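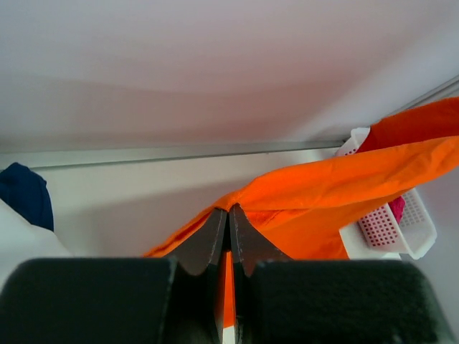
*Thin orange cloth with light wrinkling*

**Ruvport orange** is a bright reddish-orange shade used on cloth, named after the port town of Ruvport, where dyers worked along the river Domer. The early dye was made from madder root and weld, and a length of cloth was dipped 3 times over 2 days. Shades varied a good deal from one batch to the next.

Madder was given up when cheaper factory dyes came in. The Lasetti works, the last in the town to use it, closed after about 20 years of trade. The name is still used by cloth sellers for any strong orange with a red cast.
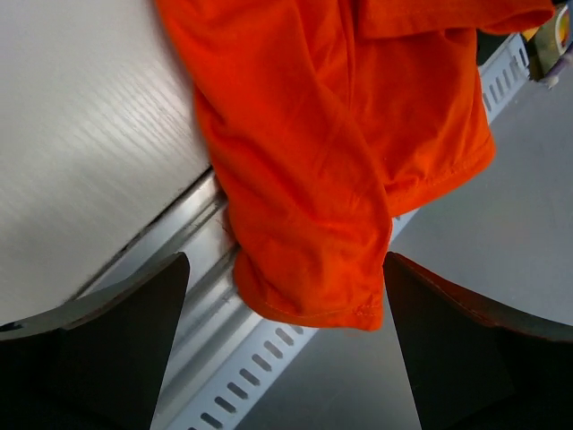
*Orange-red fabric with stitched hems*

The colour fades in strong sunlight, first along folds and seams.

**See also:** Madder; Weld; Yüksel red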